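Warville cell (last edited Jun 14, 2025)

The Warville cell is a one-arm bench set-up at Stivstead, and I've looked after it since January — so forgive the first person, I wrote most of this page!

Layout
The arm's base sits on the perforated plate, with the cork top in front of it and the tray towards the near edge. I check the base bolts every 30 days.
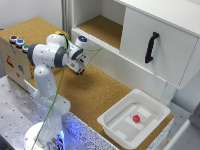
Cable care
Leave the green cable plenty of slack (Fodor, our older cell, lost 2 cables to tight loops).

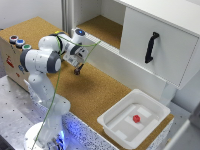 Arm over the cork, green cable draped along it.

Parking
I park it high with the gripper empty before I go near the tray.

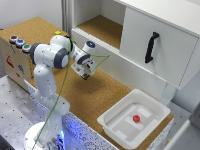
Gripper pointing down, red cube in the tray.

Finger check
Spread the fingers wide and see how each tip sits over the cork. A tip that lands on a block wants the grasp position shifting.
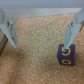 Skeltby: We redo our finger offsets after every tip change, and it's saved us a lot of fiddling.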